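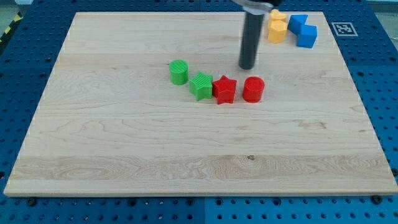
Two greens, two reds, two stars, two cylinders. Who goes with who?

SORTING! What is it, and why do you do it all day long?

You sort stuff all the time. Socks. Crayons. Peas pushed to one side of the plate (we saw that). Sorting just means putting things together that are the same in some way.

But the same HOW? That's the tricky bit.

Look at the blocks again. They're sorted by color right now. Green ones on the left, red ones on the right. Easy.

Now try it in your head a different way. Forget color. Sort by shape! The two stars go together, and the two cylinders go together. Same blocks, new groups. Both ways are right.

What's a cylinder?

A shape like a soup can. Round and flat on the top, round and flat on the bottom, one curved side going all the way around. Lay it on its side and it can roll. Stand it up and it stays put.

And the star?

Five points. It's a thick star, so it has a star on top, a star on the bottom and straight sides in between. Grown ups call a shape like that a prism. Good word. Say it at dinner.

Feel the sides

The blocks have little ridges down their sides, like the edge of some coins. So could you sort these four by smooth sides and bumpy sides? Nope! They'd all end up in the bumpy pile. To make two groups you have to pick something that's diffrent.

And the wood?

See the wavy lines in the board? Thats called grain. It comes from the way the tree grew. The small dark spot is a knot. Knots are often where a branch started. No two boards have the same grain, so sorting boards is a whole other job.

Try it at home: the Kullard drawer game

Named after Kullard School, where Ebbe Haugland's class made it up.

You need: 12 small things from a drawer (ask first), 2 bowls, a friend.

Pick a secret rule. Like "has a hole in it" or "is red". Don't tell!
Put each thing in a bowl, yes bowl or no bowl.
Your friend watches and guesses the rule.
Swap over.

Button, key, spoon, eraser, all fine. No pins please.

Too easy? Use two rules at once. Red AND round. With the blocks in the picture only one would get in. Which one?

(The red cylinder. Did you get it?)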